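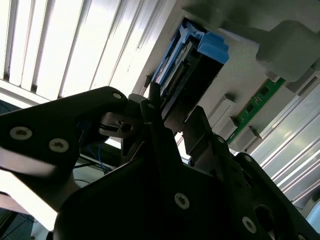
Drive Bays and Other Small Furniture
A gallery from the Gorcombe bench, April 2026

People photograph sunsets. I have a folder of drive carriers, and every so often it gets large enough that I feel obliged to put part of it on the internet.

The Gorcombe bench is where the Ploltach project keeps its storage hardware, along with the mock-ups we use for practicing swaps before going near anything that holds data somebody wants back. The project began last November with a spreadsheet and a strong feeling that the labels on the shelves were wrong. They were. Shelf 30 was next to shelf 2, and a drive marked 1047 had been signed out twice without ever being signed in.

I like this hardware more than I probably should. A hard drive is a sealed black brick with no personality at all, so the whole job of being pleasant to handle falls to the carrier. Some carriers manage it. Others were plainly drawn by a person who owned no fingers.

Light-grey chassis, blue latch
My favorite color scheme in the building, which is admittedly a short list. The latch is a chunky stepped thing in bright blue, with side rails to match, and the drive sits dark and serious between them like a banker in a bouncy castle. I approve of a handle you can find without putting your glasses on. The old Skoma carriers on the other shelf have a release tab the size of a lentil, in black, on a black face, and I have said things to them I would not put on a web page.

House rule for carriers of any make: pull straight, and support the drive with your other hand once it clears the bay. Write the number down before you walk off with it -- before, please, and in the log. The back of your hand is a poor archive.

Grey panel, blue holder
The panel is 3D-printed, a flat light grey plate with rounded top corners and a good many slots and raised pads on its face. A thin strip of green circuit board shows through one gap, which gives it a certain air of importance. The holder at its right edge is a blue box, open at the top, with a rounded blue cap sitting over it. I find I've become fond of the matte finish, having spent years assuming that printed parts had to look like stacked spaghetti.

For practice pieces we print at the Wijesinghe workshop down the hall, where the queue is long and the coffee is worse than ours. The file for our usual blank panel is revision 236. I haven't asked about the other 235 and would prefer to keep it that way. 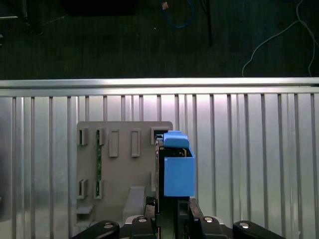
Dissent reached me by email within the hour. Wijesinghe wrote that the coffee is fine, that most of those revisions were requested by me, and that a lentil-sized tab at least can't snag on a sleeve, "which your beloved blue handles do every single time I walk past the rack with a jacket on."

The sleeve point is fair. The coffee point I've forwarded to the kettle.

More carriers when the folder fills up again. The Skoma ones will get their turn, once I find a light strong enough to show where the tab is.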